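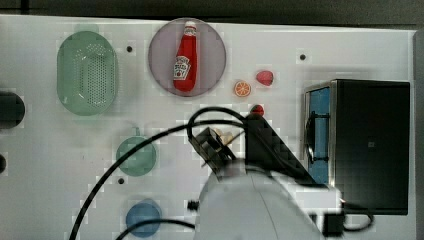

Re: Osthorpe v Dalside attendance figure

Print this message | E-mail this message

I wrote last night:
> The club site gives the gate for the Dalside match as 3525.
> Does anyone who was there believe that?

Two replies so far, both saying yes, and I still don't. The league's own page had 2752 at full time and it stayed that way until the evening. Then it matched the club's number. Which one came off the turnstiles?

I was on the Levard side and there were whole rows free behind the dugouts. The away end was allotted 198 tickets and looked well short of that when the teams came out. If the higher figure counts season tickets whether or not people turn up – and I suspect it does – then fine, but say so, and don't compare it with the February gates, which were counted the old way.

As for the match, I'm not convinced by the talk of a turning point either. We had some 30 minutes of decent pressure, Pitkänen hit the post, and Dalside still had the better chances after the break. One point at home to a side below us isn't a revival.

Has anyone kept the printed programme from the cup tie? It had last season's gates on the back page.

Contact the list owner | Copyright remains with the poster | Back to top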